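Section 4. Changing Over a Sorting Station to Arm Operation

This section is for shift leads and the people who have been sorting mixed returns by hand at Kaswood. Read it before the first shift with the arm. Electrical installation is covered in Section 3.

4.1 Who does what

Until now one person picked, checked and placed every item. With the Relum cell running, the arm picks and places. The person at the station becomes the cell attendant. The attendant loads the front bin, clears items the arm has skipped, and decides where damaged goods go. Pay grade and break times stay as they were. Questions about the rota go to Domnica Crăciun.

4.2 Before the shift

1. Check that the stop button is released and the status light is steady.
2. Push down on each bin by hand. If either one shifts, tighten the clamps before going further.
3. Look along the arm cable for kinks. Leave the loop loose enough for the arm to reach every corner of the front bin.
4. Sign in on the Hollix panel with your own code. Do not use a colleague's sign-in.
5. Run the empty cycle once and stay outside the marked area until the arm parks.

CAUTION: The arm can start again without a sound after a pause. Press the stop button before you put a hand in either bin, even for a single item.

4.3 Loading and running

1. Tip the returns into the front bin and spread them so they don't overlap.
2. Take out glass, liquids and anything heavier than 2000 g. These are still sorted by hand.
3. Press Start and step back.
4. If the panel shows code 3021, the gripper has closed without holding anything. The arm will try 2 more times and then skip the item.
5. Collect skipped items at the end of the batch and enter a reason for each.

Note: Soft goods and round items are skipped more often than boxes. Skips are not counted against the attendant.
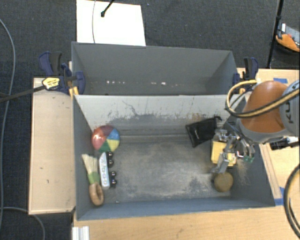

Does the arm's pick rate set the target for people sorting by hand at the next station?

Hand stations keep the targets agreed in November, and any change has to go through Gisela Strobel first.

4.4 Handover

1. Let the batch finish, then press Park.
2. Write down any code that came up more than once.
3. Tell the next attendant about loose clamps, worn tape or items left for a decision.

New attendants work 12 shifts alongside a trained colleague before running the cell alone. Mitra Parsa keeps the training list.

Section last revised 21 Jun 2023.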